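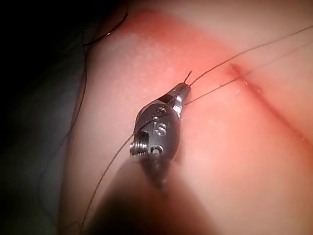
Frequently asked questions before your day surgery

This page is for patients who have an appointment at Ivatia Day Clinic in Grostetden. Please read also the letter which you got from us. If the letter and this page do not say the same, the letter is correct.

When must I arrive?
The time in your letter is the time to be at the reception desk on the ground floor. It is not the time of the operation. Between the two there can be a longer wait, so bring a book or something to listen to. The desk opens at 6:45 in the morning and before this the main door is locked.

May I eat and drink?
If you will have general anesthesia, your letter tells you the hour of your last meal. Clear drinks (water, tea without milk) are usually allowed until 2 hours before arrival, but please follow your own letter if it says another time. Chewing gum and candy are also food for us. If you ate something by mistake, call us at once and tell us what it was and when.

Which of my medicines can I take in the morning?
This is decided in your preparation visit and written on the green sheet. Do not stop blood thinners or diabetes medicine by yourself. Did you get a new medicine after the visit? Then please call the nurses' line, also when it is only a cream or a herbal product.

Can I drive home?
No, not after general anesthesia or sedation. An adult must come to pick you up inside the clinic, and an adult must stay with you the first night. A taxi driver does not count as this person. If you cannot find anybody, tell us as early as possible – we can sometimes move you to the overnight ward in Tarmont.

Where can my family park?
The clinic has a small parking lot behind the building, and it is mostly full after 8:00 a.m. The public garage on Dvorak Street is 100 meters from our door. Blue spaces in front of the entrance are only for dropping off.

Is there a deposit?
Patients who pay by themselves leave a deposit of $400 when the date is confirmed. It is taken off the final bill. If you cancel in the last week without a medical reason, we keep a part of it, as written in your contract. Patients with insurance do not pay a deposit, but some plans ask for a referral and we cannot start without it.
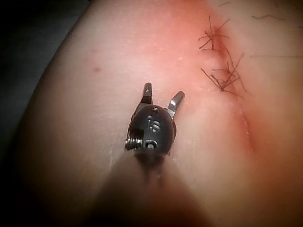

What should I leave at home?
Jewelry, watches and larger amounts of money. The lockers have a key, but we take no responsibility for valuables. Please remove nail polish and make-up, and come without contact lenses. Hearing aids and glasses you can keep until the last moment, and you get them back in the recovery room.

I have a cold. Should I still come?
Call us first. With a light runny nose it is often possible to go on, but with fever or a strong cough we prefer to find a new date.

How do I take care of the wound?
Keep the dressing dry and clean until the day which is written on your discharge sheet. After this you can normally take a short shower, but no bath and no swimming until the wound is closed. Do not pull at a thread, even if it itches. Not all stitches need to be removed, and your sheet says which kind you have.

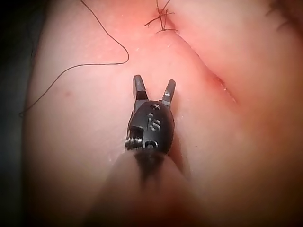 Grasping instrument with open jaws.

When must I call you after the operation?
Call if you have a fever, if the pain becomes stronger instead of weaker, or if the wound is getting red, swollen or smells bad. The night number is on the back of your discharge sheet. With heavy bleeding, chest pain or trouble breathing, do not call us – call the emergency number.

Can I get a paper for my employer?
Yes, ask at the desk when you leave. If you need it later we can mail it, and this takes a few working days.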